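Imprimir | Enviar por correo electrónico

Guía de puesta en marcha Girnano
Sección 4. Clasificación de piezas sueltas en cubetas

Antes de empezar: ¿puede ya una máquina ordenar un cajón de material sanitario? A ratos. Lo que sigue vale para el brazo fijo sobre mesa ranurada, tres cubetas en fila, una pieza cada vez. Para recoger una cocina entera, no. Todavía no.

4.1 Preparar la mesa

1. Brazo atornillado a la mesa. Comprobar apriete a mano y luego con llave.
2. Cartón sobre las ranuras. Dos planchas a tope, sin montar una encima de otra. Las piezas pequeñas se cuelan si no.
3. Cubetas juntas, bordes alineados. Si se mueve una, repetir 4.2 completo.
4. Cables fuera del recorrido de la muñeca. Dar una vuelta lenta con el brazo en manual y mirar dónde roza.
5. Luz pareja. Los reflejos en bolsas transparentes confunden a la cámara mas que cualquier otra cosa.

PRECAUCIÓN: manos fuera de la mesa con el brazo habilitado. También "solo un segundo".

4.2 Enseñar las posiciones

1. Modo guiado. Llevar la pinza a mano hasta encima de la primera cubeta.
2. Guardar punto alto.
3. Bajar despacio, guardar punto bajo. Dejar holgura con el fondo.
4. Lo mismo en las otras dos.
5. Guardar la tarea con nombre nuevo. No machacar la anterior.

Mascarillas: de canto, plegadas, gomas abajo. Coge mejor así que tumbadas. Tubos y sobres, mezclados, son lo difícil. 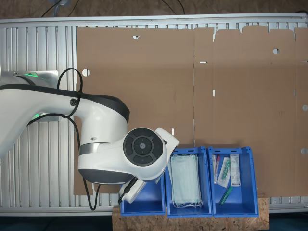
Lawal Okafor opina que esto se vende demasiado pronto: en su taller de Zonau una persona vacía la misma cubeta mientras el programa aún está arrancando, y lo que de verdad haría falta es que la máquina supiera parar cuando coge dos sobres pegados. Pide que conste en la guía. Consta.

Nota: sobre los dos sobres pegados, no hay detección automática en esta versión. Revisar la cubeta de destino al acabar cada tanda.

4.3 Primera tanda

1. Velocidad baja. No tocar el ajuste hasta completar 126 ciclos sin parada.
2. Empezar con objetos rígidos. Después bolsas. Cables al final, o nunca.
3. Si falla el agarre 2 veces seguidas en la misma pieza, retirar la pieza a mano (brazo deshabilitado) y seguir.
4. Anotar el fallo: pieza, cubeta, postura. Con "no va" no hacemos nada.

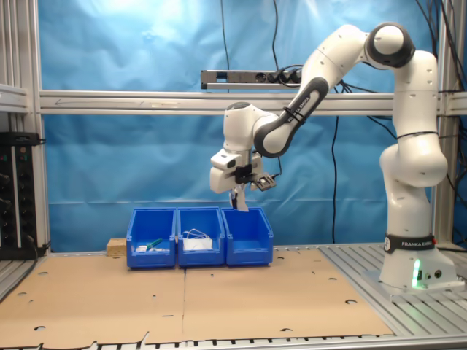

5. Los cables enredados se enganchan en los dedos y arrastran lo que haya debajo. Separar y recoger con brida antes de meterlos en cubeta. Sí, es hacerle media faena a la máquina.
6. Herramientas con mango: apuntar al mango, cerca del centro. Por la punta giran y se caen.
7. Al terminar, brazo a reposo y luego deshabilitar. En ese órden.

4.4 Qué esperar

Objetos iguales y bien colocados: aguanta un turno con alguien cerca. Surtido revuelto: hay que estar encima. Ropa, vajilla, basura doméstica: fuera del alcance de esta guía, no insistir al soporte de Candbridge.

Mantenimiento: revisar dedos y tornillos de la pinza cada 3000 ciclos. Almohadillas gastadas, se cambian las dos.

Dudas de esta sección: Hadi Atallah, por la mañana.

Última actualización: octubre
Imprimir | Enviar por correo electrónico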